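The White Shirt

The job at Kahsay was folding one shirt 1,000 times, and I was not even the one who folded it.

I sat on the right side of the black table with a controller in my hand. When I moved my thumbs, the arms moved. When the arms moved, the computer wrote down everything: the angle of each joint, the pictures from the cameras, the small hesitations I was ashamed of. Later a program called Truneck would study all of it and learn to fold by itself. That was the plan, at least, and it was written on the first page of the contract.

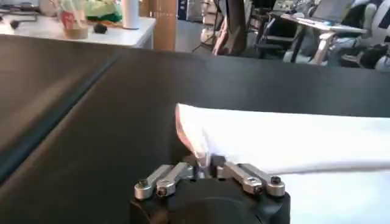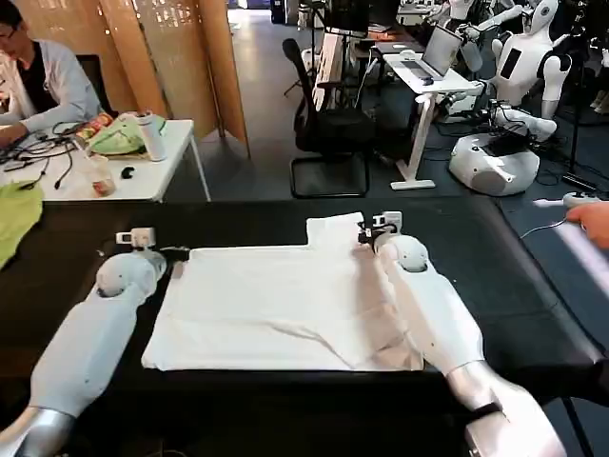 April, the white shirt. One picture from the wrist, one from the head.

In my first week I was very bad. I pinched the cloth too far from the shoulder and it came up like a tent. I pulled with the left arm and forgot the right. The engineer who trained me was patient, but she had a way of breathing in before she spoke, and I learned to fear that breath more than any word.

"You can keep the bad ones," she told me. "Only mark them."

So I marked them. Under each recording there was a box, and in the box I could choose a colour. Green was for a good fold. Yellow was for a fold that was finished but ugly. Red was for the ones I gave up. By the end of the second day my list looked like a field of poppies.

I had come to this work from the laundry of the hospital in Sakthorpe, where I folded sheets for many years until the laundry was closed. My hands knew everything about cloth. They knew the weight of it, and the moment when it wants to slide. With the controller I felt nothing. The shirt was one metre from my face and it could have been on the moon.

I told this to the engineer once, at the end of a morning. She looked at me for a long moment.

"Show me," she said. "With your hands."

I put the controller down and went to the table. The arms were switched off. I folded the shirt the way I folded in Sakthorpe – sleeves back, sides in, a half turn, and press with the side of the palm. It took me four seconds. I shook it out and did it again, slower, and she watched my fingers and not the shirt.

"You pull before you lift," she said.

I had never noticed it. I did it a third time to see if she was right. There was a small pull, away from the body, to take the air out from under the cloth. My mother did the same. She had taught me on the kitchen table with my father's work shirts, and she had never spoken about any pull either.

After lunch I tried to do it with the arms. I closed the left gripper on the shoulder and the right one near the collar, and before I lifted I gave the smallest push with both thumbs. The cloth went tight and quiet. I brought it over and set it down. The far corner was crooked, and I didn't care.

I chose green. Then I did 30 more before I went home, and the bus driver asked me why I was smiling.

The number grew slowly after that. When I reached 600 the engineer brought a lemon cake from Grorine, the bakery across the road, and we ate it standing up, far from the table, because of the crumbs. I was already dreaming of the shirt at night. In the dreams it had no end, I folded and folded and there was always another sleeve.

Then came the morning when they let Truneck try. It had studied only part of what I had made, but they were curious, and so was I. The engineer put the shirt on the table. She asked me to leave the controller on my chair, and I did, but I didn't know where to put my hands. I held them behind my back like a schoolboy.

The arms waited. They went down too quickly, and the left one closed on nothing. It opened, and it tried again. This time it had the shoulder. The right arm found the collar after 2 attempts, and I thought, now it will lift, and it will come up like a tent.

It pulled first.

It was a very small movement, away from the body. The others in the room were talking about the speed and the grip, and I think they did not see. The sleeve went under in the wrong direction and the whole fold was a mess, a thing you would never put on a shelf.

"Red," said the engineer, and breathed in. "What do you think?"

I asked her if I could choose the colour for this one. She turned the screen toward me. I stood there a while with my finger over the box, thinking about the kitchen table, and then I pressed yellow and went to shake out the shirt.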